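Voter Turnout and the Library Levy in Brotville
Student project report, Government and Civics
Submitted 01/03/2009

Background

Brotville put a library levy on the ballot last fall. It was written to pay for longer hours and a new roof at the Rainer Street branch. The levy failed by 275 votes. Our group wanted to find out why people voted the way they did, and why many who turned in a ballot left the levy question blank.

We picked this question because the presidential race got nearly all the attention in our classes and at home. The levy was at the bottom of the second page. Several of us had parents who did not remember voting on it.

What we did

We got the precinct totals from the county office in Broltlow. They come as a printed list, so we typed them into a spreadsheet and had a second person check each row. We then wrote a one-page survey and left copies at the grocery store, the post office and the Korow Community Center. We got 359 surveys back. We threw out any that were filled in by people under 18 or by people who said they lived outside the city.

The survey asked whether the person voted, whether they voted on the levy, how they voted if they wanted to say, and where they had heard about it. There was space at the bottom for comments.

Results

The county list shows 2136 ballots with no mark on the levy question. That is far more than the margin, so the blank ballots could have changed the result either way. Blanks were most common in the 3 precincts south of the river – the same ones with the lowest turnout for city council.

Most people who told us they voted no gave cost as the reason. A smaller group said they were not against the library but did not understand the wording. The ballot text gave the rate per thousand dollars of assessed value and did not say what a normal household would pay. People who had seen the mailer were more likely to know the amount, and more of them voted yes.

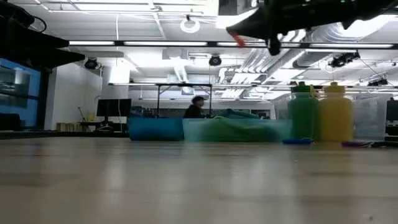 One comment on a returned survey said the city should have held the vote in the spring, when a person could think about one thing at a time, and that no mailer would fix that. We had not asked about timing and cannot say how many others would agree.

Problems with our data

Our survey was not a random sample. People who stop to fill out a form probably care more about local issues than people who do not. We also started in January, after the election, and some may have forgotten how they voted. The question about the mailer should have had a "not sure" box.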